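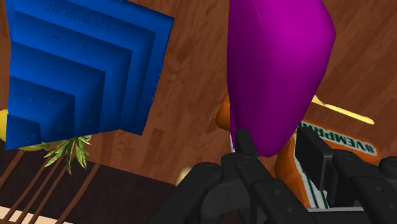

Work on the Grasow translation continued through July, and the first full draft of the English text is now complete apart from the notes. The book covers the last two years of the monarchy as seen from a provincial governor's office, and it is slow going because the governor wrote long sentences and seldom finished a thought in one letter. Hemant Vashisht has been asked to draw up a scheme for the jacket. His first suggestion was a formal portrait, which I turned down as we have had three of those in the series already. I would prefer one strong colour with a stepped shape, something like a stack of squares, each smaller than the one behind, with the title set plainly over it. He will send two versions.

Text. The draft stands at 859 pages of typescript. The contract allows for cuts and I expect to make them in Part Two, where the grain requisition letters repeat one another. I have marked 44 letters that could be summarised in a paragraph each. Setiawan, who is reading for the press, agrees on most of these but wants the whole run for the second winter kept, since later historians have argued over it. I have left that run alone for now.

Sources. The provincial archive holds 1066 items under the governor's name. All have been listed and the list has been checked against the printed catalogue. There were 9 items in the catalogue that the archive could not produce. Two of them are quoted in an older biography, so we can use the quotations with a note. The other seven are only known by title and I propose to say so in the appendix and leave it there.

Permissions. Letters from the family collection are cleared. The diary of the governor's sister is not. Her grandson replied in July to say he has no objection but wants to see the chapter first. I have sent it.

Money. Copying charges came in under the estimate. Translation fees are as agreed. The one overspend is on bank charges: the archive will only take payment in its own currency, and our payments through the Forex desk carried a fixed fee each time. I have asked to pay the remainder in one sum. The Hitach scanner was repaired under its guarantee and cost us nothing beyond the carriage.

Delays. The maps are late. The draughtsman used modern district boundaries for the first two and both must be redrawn. The index can't be started until the cuts are settled.

Next period. Finish the notes to Part One, settle the cuts with Setiawan, get a decision on the jacket, and send Part One for copy-editing. I would also like a ruling from you on place names. The draft uses the forms current at the time, with the modern name in brackets at first mention. If the rest of the series is to follow modern usage throughout, I need to know before the copy-editor begins.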